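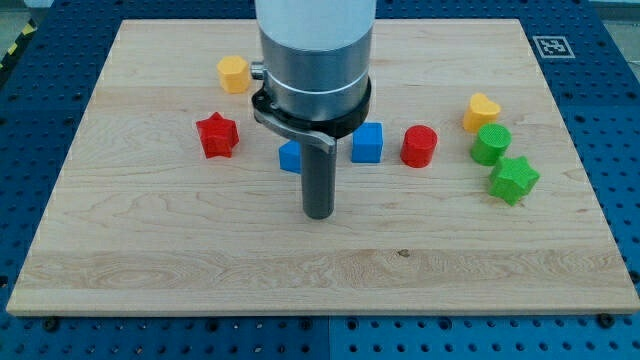

Grounding antistatic hose, both ends or one?

tmai_24
Setting up extraction for a powder transfer line, Zone 22 outside, Zone 20 inside the hose. PU hose with copper wire helix. Manual says bond the helix both ends. Electrician says one end only or we get a loop. Who is right? Inspector coming in April and I'd like to have this settled before then.
-- Đức Mai

ductrat
Both ends. Next question.

PelletPete
Depends. What's the hose, wire embedded or exposed? If it's embedded you have to strip back a couple inches and get the copper under the clamp. Seen plenty where they just clamped over the plastic and called it bonded. Meter said otherwise.

tmai_24
Embedded. Teltitz hose, Drirnance clamps. Clamps are painted inside, just noticed that.

PelletPete
Well theres a problem right there. Scrape the paint or get bare ones.

jyeoman
I'm with the electrician, sort of. Loops are a real thing if the two machines sit on different grounds. We had noise all over a level sensor until we lifted one end.

ductrat
You lifted a static bond to fix a sensor?? Please tell me that line wasn't moving anything dusty.

jyeoman
Plastic regrind, no zone. And I said sort of. Fix the building grounds first, then bond both. Don't just bond and hope.
Jade Yeoman

ductrat
OK that I can live with. But the loop argument gets used way too often as an excuse. Hose cracks its helix in the middle, one end bonded, now half the wire is floating. Both ends bonded, each half still has a path. That's the whole point.

tmai_24
Makes sense. Measured this morning, clamp to clamp: 1436 ohms. Too high?

PelletPete
For copper helix yes, way too high. Should be a few ohms on a short run. You're reading through paint or a bad crimp.

hoover_dan
1436 is still fine for static tho. Under a megohm bleeds off. People panic over nothing

PelletPete
Bleeds off today. A number like that on copper means a flaky contact, and it'll be open in six months. Not the same as a dissipative hose that's meant to read high.

jyeoman
Agree w/ Pete.

tmai_24
Scraped both clamps, stripped the helix, redid the lugs. Now 2 ohms. Electrician checked machine grounds against each other, says ok to bond both. Anyone know if the Evetik swivel needs its own jumper? Rep was vague.

ductrat
Any swivel, yes. Grease in the bearing -- you can't count on it. Braided strap across.

hoover_dan
ours never had one

ductrat
Put one on, Dan.

tmai_24
Strap ordered. Will post the reading with it fitted.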